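Arquivado em: Casa arrumada > Guias de montagem > Suportes de mesa

Usamos cookies para lembrar as suas preferências. Ao continuar no site, você aceita a nossa política de privacidade. [Aceitar] [Saiba mais]

Parte 3: Montar os suportes e arrumar os celulares na mesa

Se você chegou aqui pulando a parte da limpeza, tudo bem, eu também pulo. Só volte lá se o tampo estiver engordurado, porque suporte leve em mármore sujo patina que é uma beleza! Nesta parte eu conto como abro, testo e distribuo os suportes dobráveis, do jeito que faço com os meus (comprei quase tudo na Drollenow, um ou outro na Blomqvist, e misturo sem culpa nenhuma).

Antes de começar, separe:

- os suportes, todos fechados
- um pano macio e seco
- os celulares, sem carregador pendurado
- uma folha de papel, se quiser desenhar a posição de cada um

Passo 1. Passe o pano no tampo e tire tudo que não vai ficar. Eu sempre acho um clipe ou uma migalha, e é justamente ali que o pé do suporte resolve pousar.

Passo 2. Coloque os suportes deitados na mesa, ainda sem celular nenhum, e veja onde dobra cada um. Tem modelo com uma dobradiça só, tem modelo com duas, e a gente perde um tempão forçando a errada. 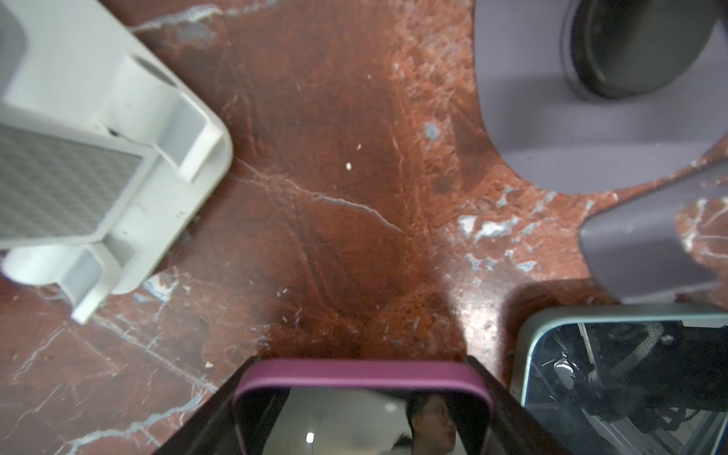 Passo 3. Abra primeiro a base, depois a placa de trás. Vá devagar, segurando perto da dobradiça e nunca pela ponta (já quebrei um assim, fiquei com a plaquinha na mão e cara de boba).

Cuidado: se a dobradiça travar no meio do caminho, feche tudo e recomece. Não ponha óleo! O óleo escorre para a borracha e o celular passa a deslizar.

Passo 4. Confira a borda de apoio, aquela com os ganchinhos. Ela precisa ficar embaixo e virada para você. Parece óbvio, mas eu já montei de cabeça para baixo mais de uma vez, conversando ao telefone.

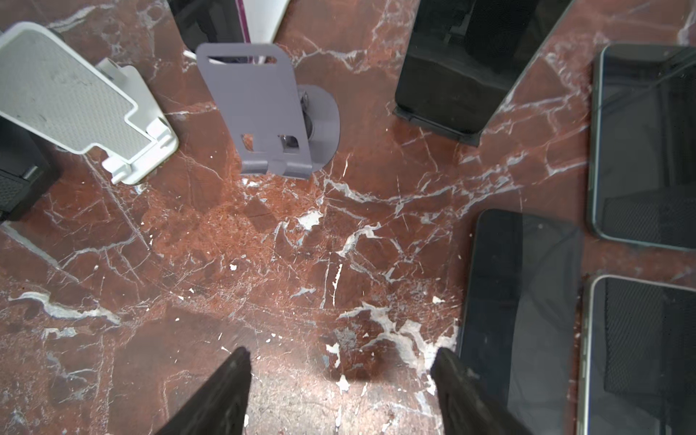 Suporte branco com a placa texturizada e os ganchos de apoio; à direita dele, o cinza.

Passo 5. Limpe a placa com o pano levemente úmido. O relevo segura uma sujeirinha que no modelo branco aparece muito mais, e eu ainda não descobri um jeito de evitar. Seque bem antes de seguir.

Passo 6. Agora sim, os celulares. Comece pelo fundo da mesa e venha para a frente. Fazendo ao contrário, você vai passar o braço por cima dos que já estão no lugar, e aí é manga enroscando, aparelho tombando, aquela alegria.

Passo 7. Apoie a borda de baixo do celular no suporte, solte o peso aos poucos e só então tire a mão. Se ele balançar, incline a placa mais um pouquinho para trás.

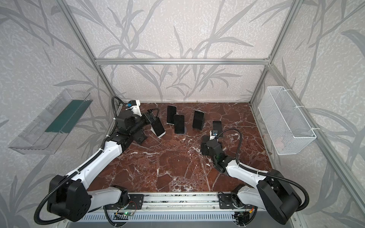 Celulares pretos sobre o mármore; um deles inclinado, com a borda de baixo no suporte branco.

Nota: capinha grossa atrapalha. A minha da Jendomico não entra nos ganchos de jeito nenhum, então nesse aparelho eu tiro a capa, monto e deixo a capa guardada na gaveta. Com as capas finas nunca tive problema.

Passo 8. Teste com um toque leve na tela, bem no alto. O celular pode tremer um pouco, cair não. Caiu? Volte ao passo 4 e olhe os ganchos de novo.

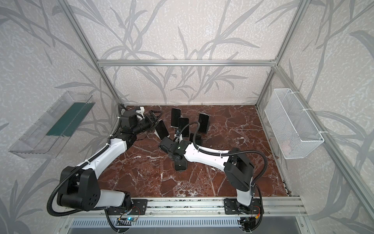 Passo 9. A arrumação final é a parte de que eu mais gosto, e é questão de gosto mesmo. Tem quem faça fileira reta, com régua e tudo, mas eu prefiro um grupinho mais solto, porque sobra mesa na frente para o caderno e o café. Deixar todos juntos lá no fundo, um quase em pé atrás e os outros inclinados cada um para um lado, funciona bem. Repare só no reflexo: em tampo escuro e com luz de cima, a tela apagada de um aparelho mais tombado pega um brilho, e girar um pouco o suporte costuma resolver. Eu sento na cadeira, olho da altura em que vou usar e mexo até parar de me incomodar.

Cuidado: não deixe nenhum suporte rente à beirada. Deixe um palmo livre, e dois se houver gato em casa.

Para guardar, faça tudo na ordem inversa: tire os celulares da frente para o fundo, feche a placa, depois a base. Eu empilho os suportes numa caixa da Stuvalwood que era de chá, com um pano entre um e outro para não riscar. Se algum ficou com a dobradiça frouxa, separe já e não misture com os bons. O aperto da dobradiça está na Parte 4.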